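# Chapter 6: Setting Out and Picking from a Produce Display

*Retail Practice, Level 1. Text by Lâm Cao and Jailson Araújo.*

Fruit and vegetables are usually the first thing a customer meets on entering a food shop. They are also among the hardest goods to keep looking tidy. Tins and packets have straight sides and stay where they are put. Vegetables come in all lengths and shapes, they roll, and customers turn them over before choosing. A display that was neat at nine in the morning can be in a poor state by noon.

In this chapter you will learn how a bin display is arranged, how different vegetables are laid in it, and how an order is picked from it into a basket. You will need the words from Chapter 5, in particular *bin*, *facing*, *lip* and *fill line*.

## 6.1 Why training displays use artificial produce

Most training rooms work with artificial vegetables. Real produce bruises with repeated handling, and a class that picks and refills the same bins all term would get through a great deal of it. Artificial stock also lets every group begin from the same layout.

There are drawbacks. An artificial carrot does not go soft, so you cannot practise checking for quality. The weight is often wrong too, which matters when you are learning how to load a basket. Section 6.5 comes back to both of these points and uses real stock.

## 6.2 The bin display

A bin display is a low, open unit divided into compartments. Goods lie in the bins and are seen from above, so the top layer does most of the selling. The bins are kept shallow. Deep bins hold more, but the stock at the bottom gets crushed and is easily forgotten.

Each compartment may hold one kind of vegetable or two. Where there are two, one is normally placed at the back and the other at the front, with a clear change of colour between them. Orange carrots in front of dark green cucumbers can be told apart from across the shop. Two green vegetables side by side are harder to read, and customers often pick up the wrong one.

Look at the set of pictures in Figure 6.1 before you go on to the next section.

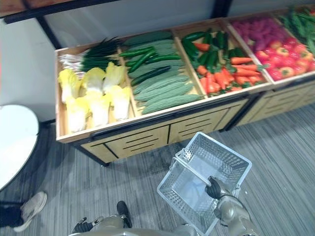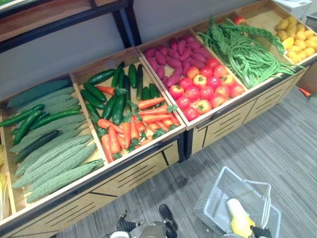
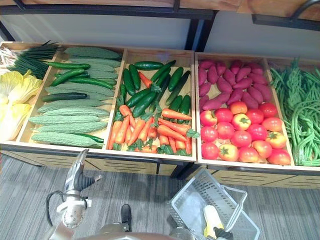
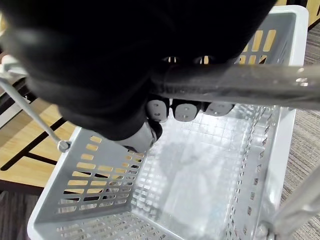
**Figure 6.1** A wooden display with artificial vegetables (first three pictures) and a shopping basket (last picture).

*Page last changed: September, revision 5*

## 6.3 Laying the vegetables

How a vegetable is laid depends on its shape.

**Long and firm.** Bitter gourds (also called bitter melons) are laid side by side in parallel rows. The bumpy skin helps to stop them from slipping. Cucumbers are smoother and will slide if they are heaped too high, so keep the pile low.

**Tapered.** Carrots can be laid in rows, but most shops let them lie in different directions in a loose pile. This is quicker to refill, and a gap does not show when one is taken.

**Leafy heads.** Napa cabbages are set close together so that they support one another. In the display in Figure 6.1 the ruffled tops are yellow-green and the bases pale. Do not press the leaves down to fit in another head.

**Thin and loose.** Spring onions are kept in a bundle. Long green beans tangle, and a bin of them will always look a little untidy. Lift and shake them out at each check — do not try to straighten every bean.

**Small and round.** Tomatoes go at the front, up to the lip of the bin and no higher. They are the first to roll on to the floor.

## 6.4 Picking an order

An order is picked from a pick list. Each line gives a stock number, a name and a quantity. In the exercises for this chapter the shop is called Unberg, and its stock numbers have three or four figures: carrots are 539 and bitter gourds are 2102.

Work through the list in this way:

1. Read the whole list before you pick anything.
2. Set the basket down close to the display, with the handle folded clear of the opening.
3. Pick the firm, heavy goods first and lay them flat in the bottom.
4. Add leafy goods and tomatoes last.
5. Tick each line when the goods are in the basket, and check the bin you have just used.

Take from the top of the pile and from the back where you can. If you pull a gourd out from the bottom of a row, the rows above it will shift.

Two kinds of basket are in common use. A wire basket is easy to see into, but small items can catch in the mesh. A plastic basket with solid walls is better for loose goods. Lower things into either kind by hand and let go near the bottom.

Allow about five minutes for a first order. Speed comes with practice, and at this stage a correct basket matters more.

### Before you start Exercise 6A

Work in pairs. One person picks and the other holds the list and checks. Change places after each order, and put all the stock back in its own bin before the next pair begins. The lists for Exercise 6A are on the next page.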